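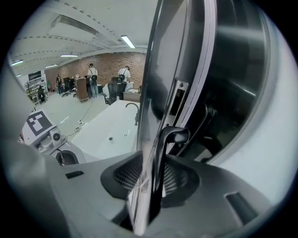 Figure 3. The long room at Stirevard: ceiling with exposed ducts, brick back wall and tiled floor.

4.2 The long room as a shared place of work

Of all the rooms we spent time in, the long room at Stirevard (Figure 3) is the one we grew fondest of, and it is also the one that gave us the most trouble when we came to sort our notes. The ceiling is white and curved, with the ducts left in plain view and rectangular fluorescent fittings between them, and the far wall is red-brown brick. People who work there speak of the wall with real affection. One of them told Valentina Benítez that she would put up with a good deal of echo for the sake of the brick, and we heard much the same, in gentler words, at Cenenar.

Our interest lies in how people settle in such a room, or don't quite settle. Some keep their backpacks on while they stand, as two people do in Figure 3, and in our coding this counted as a passing stay, however long the talk went on. Sitting down was treated as a separate matter. The office chairs at Stirevard have no fixed owners and they travel - a chair drawn up to a desk in the morning may well spend the afternoon by the shelving - and in the diaries the occupants kept for us, finding a chair came up far more often than finding a desk. Lutz Tiedemann, who read all 160 diary entries twice over, came to think of the chairs as the real furniture of the place and the desks as something nearer to landmarks.

The floor deserves a word as well. It is pale and tiled, and a thin black cable runs over it to a small power strip, an arrangement we met in one form or another at every site except Dunimow, where the sockets are set into the walls. Cables came up in 40 of the diary entries, mostly in passing and mostly with good humour. Several occupants described stepping over them as a habit they had stopped noticing, and one had gone home and stepped over a cable that wasn't there.

We held 15 interviews at Stirevard in September, each of them in the room itself, so that people could point at things as they spoke. The same approach was tried at Enache, where the rooms are smaller and the talk was a little more guarded, and we turn to those interviews in Section 4.3.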